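4.2 Closing on the object instead of the furniture

Our first grasp planner had a fondness for straight lines. Given a start pose and a target, it drew the shortest path between them and followed it with great confidence, door or no door. Of the 226 episodes in the Plamberg set, 33 ended with the planner asking for a wrist pose that a cabinet door already occupied. Siriwardena and Mousavi have argued that such cases call for a full scene model. We lacked the patience for one and tried something cheaper.

The Imrie module works in image space. It undistorts only the central region of the fisheye view, where the fingers meet, and leaves the curved margins as they come. The margins are ugly but useful: a door that looks bent like a banana is still a door, and the clearance network learns to treat it as one. The network outputs a coarse map of blocked directions, which the planner consults before it commits to an approach angle. Fiducials on the gripper housings give the finger opening at every step, so the width estimate doesn't drift with the lighting.

Two failure modes remain. Backgrounds with strong color edges pull the object mask away from the target, and small objects tend to merge with the orange finger pads once the gap narrows. We had hoped the second would go away with more training. It did not, and a fixed mask over the pads now does in 9 lines of code what a week of training failed to do.

Figure 6 shows the kind of view the module has to work with. The slice lies between the open fingers, well clear of both cabinet doors, while the letters on the backdrop supply all the color edges one could wish for. 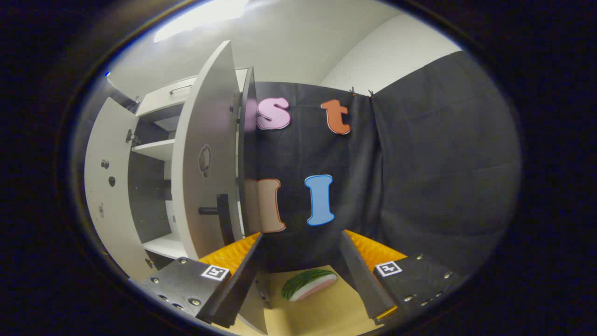 Figure 6. Wrist view with gripper fingers open, watermelon slice, cabinet doors open. Full fisheye image, not undistorted.

4.3 Timing

The clearance map is refreshed on every second control cycle. Refreshing it on every cycle made the arm hesitate at doors it had already passed, a habit we found endearing for one afternoon. The planner keeps the older map until the new one is complete.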